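Section 3. Sweeping Up

Before you start

The Reltow set has a long-handled dustpan and a separate broom, and both can be used standing up. Users who grew up crouching on kitchen tile with a short pan may need a day or two to stop bending over out of habit.

Assemble the set first (Section 2). If the pan wobbles on its pole, go back to step 4 of that section, which is the step everyone skips. You will also need a small bin with an open top. A bin with a swinging lid will work in the sense that a locked door works.

NOTE: The set is intended for dry litter on hard floors. Carpet is covered in Section 6, which is short and not encouraging.

Choosing a spot for the bin

1. Set the bin on the floor, close to where you expect to finish. Leave yourself room to stand beside it with the pole at an angle.

2. Keep bags, shoes and equipment out of the sweeping path. They may be piled against a wall for the time being. This manual takes no position on how long "the time being" lasts.

3. Check how full the bin is. If litter is already up near the rim, you can usually get one more pan in, but light pieces will sit on top and leave with the first draft from the door. Tie up the old bag, put in a new one, and carry on feeling superior.

Sweeping

4. Start at the edges of the room and work toward the middle. On tile, run the bristles along the grout lines first, then across them. Grout holds crumbs the way a couch holds coins.

5. Use short strokes and keep the bristles on the floor at the end of each one. The big follow-through popular with beginners launches the pile under the refrigerator, where it joins the earlier piles.

6. Gather everything into one heap no wider than the lip of the pan. If you have made three heaps, you now have an extra chore.

7. Set the lip flat on the floor and draw the heap in with the broom. Move the pan back a little and sweep again to pick up the thin gray line of dust. Repeat up to 3 times. There will still be a line. Wipe it up with a damp cloth and speak of it to no one.

CAUTION: Do not use the pan to pick up hot ash, wet paint or broken glass. For glass, see Section 5 before you touch anything.

Emptying the pan

8. Leave the broom resting with its bristles on the floor and keep one hand on its handle. A broom leaned against a wall will wait until your back is turned.

9. Lift the pan by its pole with the lip slightly raised, so the load rests against the curved back wall. Bring it over the bin before you change the angle.

10. Tilt the pole until the lip points down into the bin. Go slowly. Grit slides out by itself, but crumpled plastic clings to the pan and has to be talked into leaving.

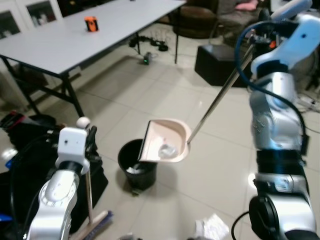
11. If something stays behind, tap the pan once against the inside of the bin. One tap is enough. Ten taps will tip over a small bin, and you will be returned to step 4.

12. Look into the pan before you walk off with it. Anything still in there will fall out in the hallway.

Putting the set away

Shake the broom outdoors, downwind of yourself. Pull hair and thread from the bristles by hand, or with an old comb you have finished using for other purposes. Rinse the pan in lukewarm water and let it dry for 30 minutes before hanging it up.

Hang the broom by its handle. Stored standing on its bristles, it develops a permanent lean to one side, like a person who has spent years listening at doors. Hinata Kawaguchi in our Prunthorpe workshop keeps a few of these leaning brooms on her wall and will straighten bristles in warm water on request, though she would prefer that you owned a hook.

NOTE: Check the clamp at the top of the pole every 90 days. Tighten by hand only.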